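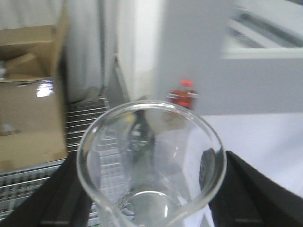

FOR IMMEDIATE RELEASE

Residents' Group Questions Oyelaran District's Claim That Water Service Is "Restored"

OYELARAN, 13th October - The Feradetti Residents' Association today called on the Oyelaran district council to publish the records behind its statement that running water has been restored to the whole of the district. The association says the claim does not match what people in the Feradetti and Skomotetti neighborhoods find when they turn on a tap.

The council announced last week that service was "100 percent restored." It did not say what it meant by restored. In Skomotetti, by the council's own posted schedule, water runs for four hours a day. On the upper streets, households report that the pressure is too weak to fill a tank on the roof. If that counts as restored, the association would like to see the definition in writing.

"We have heard this announcement before," the association said in a statement. "We heard it in January, with the same wording and nearly the same map. Families then spent the summer buying water off the back of a truck. We would be glad to be wrong this time, but we want to see the readings."

The association is also asking about the money. The council approved a contract with Plastisell to replace old supply pipe on eight streets. Signs went up at all of them. Residents say that digging has been finished on two, and that the other streets have had paint marks on the pavement and little else. The council's latest budget summary lists the contract as "substantially complete." The association does not accuse the contractor or any official of wrongdoing. It says only that the summary and the streets cannot both be right, and that the people paying the bills should be told which one to believe.
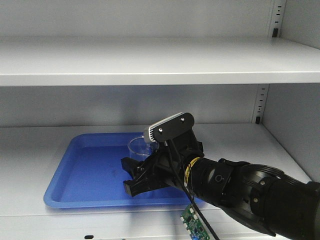
A blue tray on the lower shelf of a light gray metal shelving unit.

Over 100 households have signed a letter asking the council to release the following:

The daily pressure readings for each neighborhood, with the place where each reading was taken.

The full Plastisell contract, including any changes made after it was signed.

A list of payments made so far and the work each payment covered.

The name of the office that decides when a street is marked complete.

The council replied to an earlier request by saying that the records were under review. It gave no date for the end of the review and did not say who was carrying it out. A second request went unanswered.

A public meeting has been promised "in the near future." The association says its members will attend, but that a meeting without documents would be a waste of an evening. It is asking for the records to be posted before the meeting is held, so that residents can read them first. Until then, it is advising households to keep their water bills and to write down the hours when service is on.

About the Feradetti Residents' Association

The Feradetti Residents' Association represents tenants and homeowners in Feradetti and works with neighbors in Skomotetti on water, power and road repair. It takes no money from political parties and does not endorse candidates.

Media inquiries: Press desk, Feradetti Residents' Association, Oyelaran. Copies of the letter are available on request.

###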